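Questions about the two-arm cloth sorting cell in the back corner of the Kivthorpe workshop. Izzati Wuisan and Manikandan Amin built it and keep this page. If something is missing, write it on the sheet by the door.

Setup as it stands this month, from the wrist camera and from the fixed one: 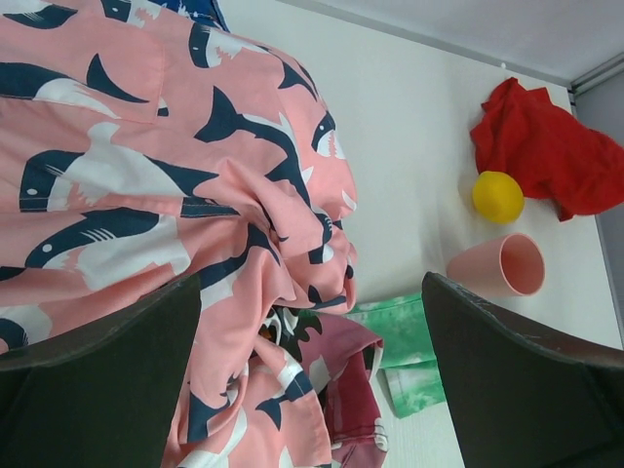
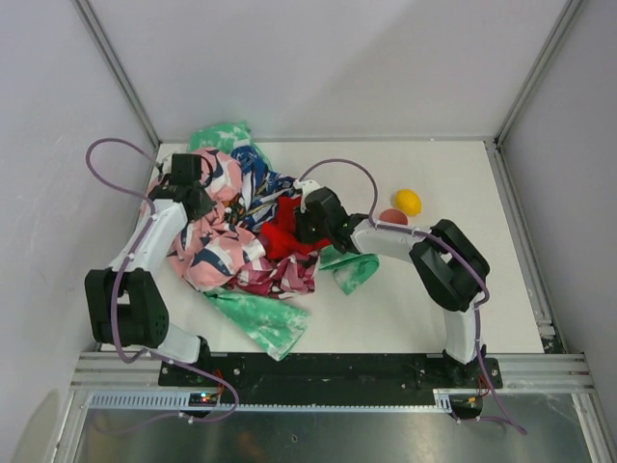 *Page last changed: October*

## General

**What is it supposed to do?**

Take a pile of mixed clothing and separate it into single pieces, each one laid down clear of the others. Folding is a later job. For now a run counts as finished when no piece overlaps another.

**Does it work?**

Partly. Out of 129 logged runs, 17 finished without a person stepping in. The rest ended with two pieces lifted together, a dropped piece, or someone pressing stop.

**Is it for sale, or a kit?**

No. It's a home build that outgrew Manikandan's garage. The drawings are in the shared folder under Lukach, which is what we call the whole cell. Copy whatever you like.

## Hardware

**Why two arms?**

One arm can pull a shirt out of a pile, but the rest of the pile tends to come along. The second arm can hold the pile down or take the other end. We ran one arm for 4 months before giving in.

**What is the frame made of?**

Aluminum rail and corner posts, with white panels for the floor and walls. Both arms bolt to one long black plate at the front. If you take an arm off, mark the bolt positions first. Getting the two bases back in line took a whole evening the last time.

**Why are the walls and floor white?**

The camera software picks out cloth by color, and a plain background makes that easier. It does badly with white socks. We don't use white socks.

**What are the purple cables, and can I tie them down?**

They run to the grippers. Please leave them loose. They need slack near the gripper or they pull tight when the elbow folds up. We had them tied close to the links at first and broke a connector.

**Do the grippers have any padding?**

Not at present. Izzati tried stick-on rubber and it peeled off after a few runs. The next set of fingers will have a groove cut for a replaceable strip.

## Cloth and test items

**Why the shark print?**

It has seams, a pocket and a busy pattern, and all of those cause trouble. A folded print can look like two separate pieces to the software. Plain cloth, like the red one, is easier to find but gives the camera less to go on when it is crumpled.

**What are the balls for?**

They check that the software leaves non-cloth items alone. The yellow one gets picked up by mistake more than anything else we own. Small hard things from home are welcome in the box, as long as they won't shatter.

**Can I bring clothes?**

Yes. Washed, no zippers, no buttons bigger than a dime, and nothing you want back in the same shape. Knits snag on the gripper tips, so hold on to those until the new fingers are made.

## Using it

**How do I start a run?**

1. Drop the cloth in a pile in the middle of the floor panel.
2. Check that nothing is resting on the mounting plate or the gear rack.
3. Turn on the supply and wait for the boards to come up.
4. Start the Fedance script on the laptop and choose "sort".

Keep your hands out of the enclosure until both arms are parked. The stop button is on the left side of the bench.

**The script says error 801. What now?**

One of the arms has lost its zero position. Turn the supply off, move both arms to the parked pose by hand, and start again. If it comes back right away, check the connector board near the right base — a loose plug there has caused it twice.

**Where do the recordings go?**

To the drive labeled Mwakyusa, one folder per run. Add a note if you stopped a run by hand. Without the note we can't tell a stop from a crash.

**Can I change the code?**

Make a branch and tell Izzati. Please don't edit the speed limits on the laptop itself. They were set low on purpose, and other people use the same copy.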